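Buy the Fingers Before You Buy the Second Arm

By Seon-mi Hwang
Jan 2, 2025

Every October I help small companies and labs write their equipment budget for the next year, and every October I see the same table. On the first line is a robot arm, with a big number. On the second line is another robot arm. Then, near the bottom, one line says "accessories and other," and the number there looks like somebody typed it one minute before lunch.

My opinion is that this table is upside down, and I want to explain why I think so.

An arm is easy to buy. There is a brochure, there is a payload, there is a reach. The seller at Jarnex will answer your mail the same day. When the director asks what the money was for, you can point at it. Fingertips, cables, spare screws and a decent bench are not so easy to show to a director, and for this reason they are always the first to be cut.

Last year I worked with a group in Minorberg that bought two Jorker arms at once. They got a discount and everybody was pleased. They had one pair of fingers per arm and no spare pair. In the sixth week one fingertip bent against a shelf, and the arm stood still for 17 days while the replacement was on its way. The part cost less than the dinner we had to celebrate the purchase. I was at this dinner and I did not ask about spare parts either, so I take my share of the blame.

Since then I use a simple rule. For each arm, I keep 40 percent of its price apart, for everything that touches the work and everything that holds the work. This means grippers, finger material, mounting, lighting and tables. It also means the objects themselves. People forget that if you want a robot to handle groceries, you must buy groceries, and buy them again when they are broken or spilled. I ask for 15 percent of that reserve to go to objects only, and this is the item I have to defend most often. 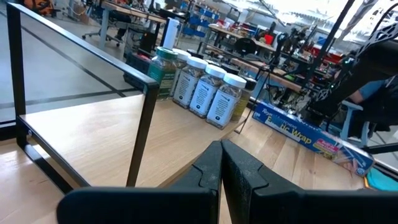

The usual argument against me is that a second arm doubles the work you can do. On paper I agree. But two arms also need two people who know them, two places on the bench and two sets of spares. A team of six can usually keep one arm busy all day. With two arms, the same team often keeps both of them busy half of the day, and pays two service contracts for it.

Some readers will say that leasing solves this. Ryu, the leasing plan that my last client used, was fair in its price, but the fingers were counted as wear parts and were not covered. Please read that page of any contract before you read the monthly rate.

I don't say that nobody should buy a second arm. I say wait until the first one has had a full year with a proper reserve, and then look at how many days it was idle and for what cause. If the cause was mostly that too much work was waiting, order the second arm and I will sign the form with you.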